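Workshop notebook, Thursday, 4.15 pm

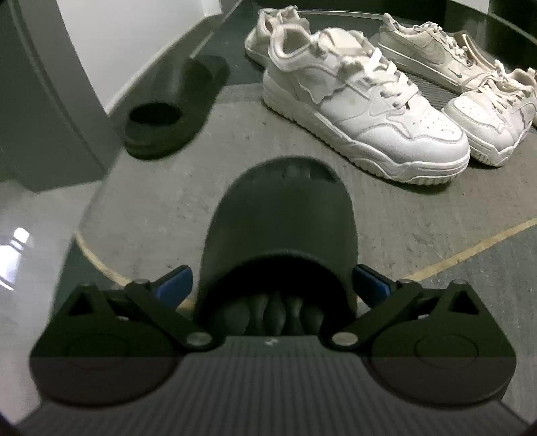 Slides and white sneakers by the wall.

Right, back to the carpet job. Chang-ho Jeon rang at lunch to say Prudance have moved the Lena premiere pics up a day, so the gallery page has to cope with a proper crowd in July and not the trickle we planned for. For anyone who's missed it, Lena is the singer's tour film, and every paparazzi agency going will be standing outside in the hope that she brings the kids. We're taking the Ziditz feed plus whatever our own bloke gets from the pen.

Started with the old set from the last carpet, 2,440 pics, to see how the sorter goes. Not great! It grouped by outfit colour, which is fine until two blokes from the same boy band turn up in near enough the same cream suit. One of them ended up with the other one's girlfriend in all his captions. Heidrun spotted it before I did and laughed for a good five minutes. If that had gone live we'd have had a publicist on the phone before breakfast.

Tried again with time of arrival first and outfit second. Much better. Cars come in a fairly set order and the agencies' clocks mostly agree, except Aigner, whose clock is running 40 seconds behind everyone else's (same as last time, I've written it on the whiteboard AGAIN). Put in a fixed offset for them. Somebody please ask them to sort it out, I've emailed twice.

Second thing – kids. House rule is still that we blur under-sixteens unless the family has posed them on the carpet, and a kid being carried past the step-and-repeat by a nanny isn't posing. The sorter has no idea about any of that and I don't want it to. I've set it so anything that might have a child in it drops into a holding tray and a human has to let it out. That tray had 50 pics in it on the first run, and more than 20 of them were just short actors, so the threshold wants a fiddle. I'd sooner leave it too fussy, mind you.

Heidrun reckons we should hold the side-gate arrivals as well. There was that business with the soap couple who'd split up and came in separately, and we had them as "arriving hand in hand" off a template. Mortifying. I've pulled all the templates with any relationship wording in them. Captions now say who, where, and who made the frock if the stylist has confirmed it. Colour if we're desperate. Anything juicier gets typed by a person with their initials on it.

Frock credits are still a mess. The stylist sheets come in as photos of handwriting, spreadsheets, one voice memo (!). Chang-ho wants them all in one form and I've told him good luck. He's going to try the Prudance people tomorrow morning because he gets on with them.

Load test ran while I had a cuppa. Page held up, thumbnails slow on my phone but fine on the desktop. Haven't looked at why. Could be the office wifi, could be the big watermark.

To do:
Aigner clock, chase
Child tray threshold, try a touch lower and rerun the old set
Ask Heidrun for her list of side-gate names
Check the cream suit lads by hand, both of them, every pic
Phone thumbnails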